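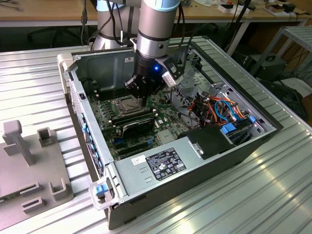 Page last changed: December

Bench technician, desktop disassembly – Guratside workshop

Prarard takes in used office computers and strips them for parts. The Guratside workshop is hiring one bench technician, day shift, 7:00 a.m. start.

The work
Open tower cases and remove memory, expansion cards, drives and power supplies. Disconnect supply wiring and SATA cables without damage to the connectors. Release the CPU socket bracket and lift the processor straight up. Record each part number in the stock list. The target after training is 155 towers a month.

Requirements
Hands-on experience with desktop hardware. Able to lift a full tower to bench height. Antistatic practice is checked on the first day – no wrist strap, no bench work. Power supplies are removed whole and never opened.

Terms
Full time, 12-month contract, paid training. Tools supplied. Boot allowance of $105.

Apply in writing to the Prarard office, quoting job 223. One page is enough.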